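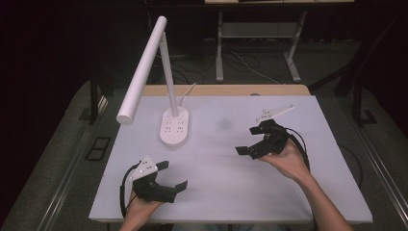
A desk lamp with a long, angled head. How much does it really help your eyes?

Do You Really Need a Desk Lamp?

Grown-ups love to say it: "Turn on the light, you'll ruin your eyes!" Should you believe them? And should you believe the ads that promise a lamp will make you smarter, calmer or better at math? Let's check.

First, the eye thing. Reading in dim light can make your eyes feel tired. You may squint, and you may get a headache. But tired is different from damaged. Eye doctors say that after a rest, your eyes feel fine again. So the grown-ups are partly right (more light is more comfortable) and partly repeating something their own grown-ups told them.

What does a desk lamp do, then? It puts light close to your work. Light spreads out as it travels. Move a small bulb twice as far from your page and the page gets only a quarter of the light. A ceiling light has to fill the whole room, and your own head may be in the way, making a shadow right where you want to write.

Lamp makers measure light in lumens. A lamp that gives 400 lumens is plenty for most homework, as long as it is near the page. A bigger number on the box sounds better, but a very bright lamp on shiny paper makes glare, and glare is annoying too. Be careful with big numbers in general. We once read an ad for a lamp called the Riltness that said 1,418 students "felt more focused" with it. More focused than what? Than in the dark? The ad didn't say. If nobody compared it with another lamp, that number tells you almost nothing.

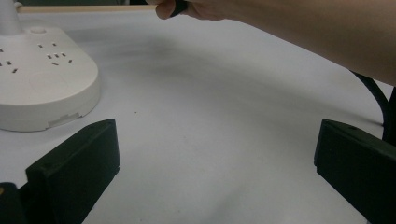 Some desk lamps try to do a second job. The lamp's job is light, but makers know that people run out of places to plug things in, so they build extras into the bottom. A base like this one has sockets on top and a small round button close to the post. Is that useful? It could be, if the nearest wall outlet is behind your bed. But remember that everything plugged into the base gets its power through the lamp's own cable, and every cable has a limit. Heaters and hair dryers should go straight into the wall. Ask an adult to read the label or the instructions before you plug in anything at all. And never poke anything into the slots, even if you think the power is off.

Try it yourself: the shadow test

You will need a lamp, a sheet of white paper and a pencil.

Put the lamp on the same side as the hand you write with. Write your name. Look for the shadow of your hand. Is it covering the letters?

Now move the lamp to the other side and write your name again. Where did the shadow go?

Many books say right-handed people should put the lamp on the left, and left-handed people should put it on the right. Don't take the books' word for it. Try both sides, then try the lamp high and low. Hold your hand near the paper and the edge of its shadow looks sharp. Lift your hand and the edge gets blurry. A long lamp head makes blurrier shadows than a tiny bulb, because the light comes from many places at once.

Don't touch the bulb while you test, and don't stare into it.

So, do you need one? If you can read this page easily where you are sitting, maybe not. If your hand keeps hiding your spelling words, a plain lamp will fix that. It will not do the spelling.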